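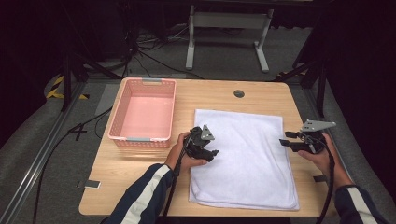

4.2 Comparison of hand-held grippers on towel handling

We compared two finger designs for the hand-held grippers, using the same operators and the same table for both. The Salura jaw has a flat contact face and closes in parallel. The Zoker jaw is narrower at the tip and carries a soft pad. Each design was used for 200 demonstrations of one task: pick up a towel, fold it, and place it in a basket on the tabletop. Figure 4 shows the work area with an operator holding one gripper in each hand.

A demonstration was rejected if the towel slipped from either gripper before the first fold was complete, or if tracking of either gripper was lost for more than 20 consecutive samples. Of the 400 demonstrations recorded, 394 passed the tracking check. Slips were more common with the Salura jaw, mostly when the operator tried to lift a single layer of cloth from the tabletop. With the Zoker jaw, 152 demonstrations needed no second attempt at the first grasp.

Controllers trained on the two sets were run on the Dunbar arm pair with matching fingers. The ranking was the same as in the hand-held trials, although the gap was smaller. The Zoker pads wore at the corners and were replaced once, in June, before the controller runs began. We did not test the effect of pad wear on grasp success. The Stosar controller was used at its default gains in all runs.

Figure 4. Work area for the towel task: hand-held grippers, a white towel on the tabletop, and a pink basket to its left.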